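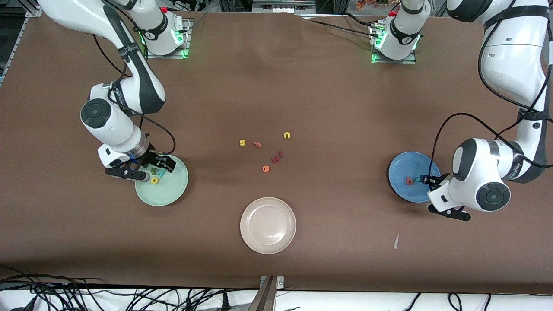

Ridgeway bench rules, second edition

The new bench rules are out, and if you work with the two-arm stations at Ridgeway you'll want to read them before your next session. Five pages! The first edition ran to 15, and most of us had stopped reading by page four.

Yolanda Crenshaw and Cyril Marsden did the rewriting through October, and what I love about it is how much comes straight from people's notebooks. The section on sorting tasks (letters onto plates, mainly) is almost entirely new. Here's what changes.

Start positions. Loose pieces go down by hand, scattered, and you don't tidy them. Pieces may lie on their side or touch each other. We had been lining them up without meaning to, and Sunita Whitlock spotted it when she went through over 400 of our old runs and found the same neat row again and again. Her write-up is in the Calley folder and is well worth your lunch break.

Naming. Plates are called by color in the log, never "left plate" or "right plate". Arms are called left and right from the robot's side of the table. Please, please write it that way even if you're standing opposite. Half the muddled entries from the summer come down to this one thing.

Letters that look alike. A lowercase "l" is a stick from most angles, and "n" and "u" are the same piece turned over. Log what you put down before the run begins. If you can't tell afterwards, write "unsure" and leave it at that. A guess in the log is worse than a gap.

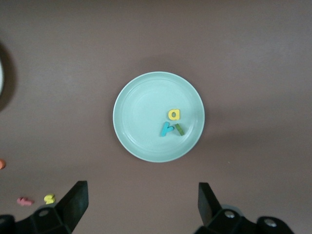

Wrist view of the green plate, with an "a", an "r" and what is most likely an "l".

Hands. No reaching over the table while either arm is enabled, even for a piece that has dropped on the floor. Stop, wait for the arms to settle, say "hands in" out loud, then reach. Say "hands out" when you're clear. It feels silly for a day or two and then you miss it when you work somewhere else.

Cables. Check the loops on both forearms at the start of each session and again after any change of gripper. Ansel Benavides has added a page on how much slack to leave, with drawings, and I think it's the best page in the whole thing.

Stopping early. Anyone in the room can call a stop, visitors included. You log the stop and the time. You don't have to log who called it, and that's new.

The rules take effect on Nov 2, 2019. Lultton will follow once their second station is up, and Roald Dahlgren is collecting comments from both sites, so send him anything that reads badly or doesn't match what you do at the bench. Printed copies are in the rack by the door. The old edition can go in the recycling.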